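Teaching an arm to take its time

Mawuli Nartey keeps a box of dead desktop computers under his bench in Irnthorpe, and he talks about them the way other people talk about their tomatoes. "They're lovely things to learn on," he says. "Every one was put together by somebody, so every one can be taken apart. The question is how little you need to show an arm before it can have a go by itself."

His project, Plotico, is an attempt to answer that. A person guides the arm through a job by hand, such as reaching for a processor or unplugging a drive, and the software learns from the recordings. Plenty of groups do this. What got Nartey excited was a change in what happens between the recordings and the learning.

"We used to feed in everything, start to finish," he says. "Then Kongkaew came along and we started cutting each recording at the moments where the arm slows down. People slow down when something matters! They whizz across the open space and then they creep the last bit. So the creeping is where the lesson is."

Kongkaew is the name of the cutting tool, and it is pleasingly simple. It looks at speed, marks the slow stretches, and gives them more weight in training. The team ran it over 3,360 recordings, made across some 22 weeks, and compared the results with a version trained on the same recordings uncut.

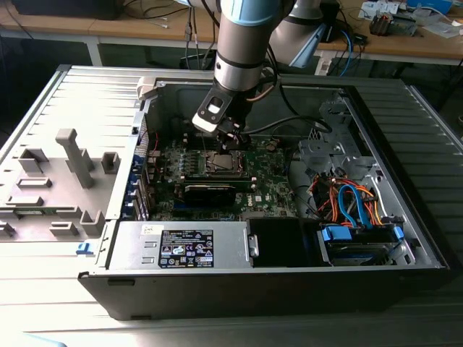 What the slow parts taught

The gain showed up most clearly in the last stretch above a part, where the older version tended to drift sideways and hover. "It dithered," Nartey says, laughing. "You'd sit there willing it on. The new one comes down and stops where it should - not always, but often enough that I started going home on time."

Cables are still hard. A drive lead can flop over whatever the arm is trying to reach, and no two machines are tidy in the same way. Nartey thinks the method helps less there, as people don't slow down for a cable so much as nudge it aside without thinking.

He would like to know whether it carries over to other kinds of work. Two students are now trying the same cuts on Inex, a separate set of recordings made with printers, and the early runs look good to him, though he wants to see more before he says so in print.

"I was sure we'd need a cleverer model," he says. "I'd even started writing one. It's in a folder somewhere, and I haven't opened it since November."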